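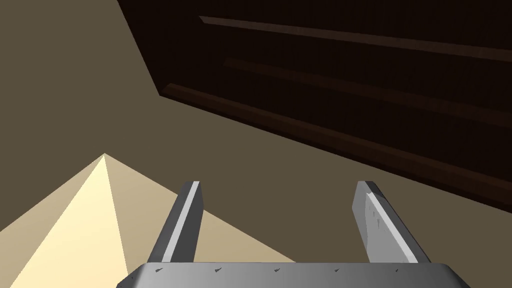
Posted by Florin Munteanu in March, 2 comments

My mother asks me every winter when she can buy a machine that does the housework. I test such machines in simulation for a small company, Skaver, so she thinks I must know. I always tell her to look at the doors first.

A kitchen is full of them. Before a robot can put away one plate, it must open something, and for this it has only two stiff fingers. A dark cupboard front with some strips across it is easy for you and me. For the program it is a long question of angles. 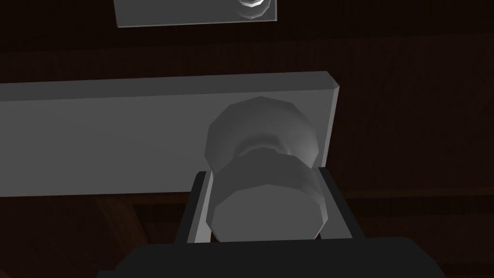 Florin Munteanu
Simulation tester, Skaver

The round knob is the one I like least. The fingers must come to both sides of it, close, and turn without sliding. Last month I ran 347 attempts with our door task and the door opened in 40 of them. My colleague Jarmo Kokkonen was pleased, as his older version had managed four. My mother was not so pleased.

So my answer is still no, not yet. For floors, yes, buy one. For cupboards and doors I would wait. 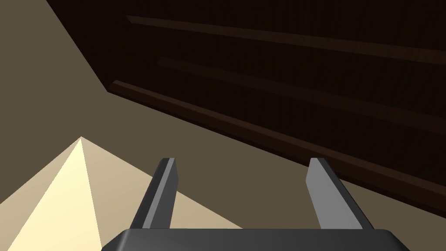
What I want to try next

Softer fingertips, and a lever handle in place of the knob. Jarmo prefers to keep the knob and slow down the wrist.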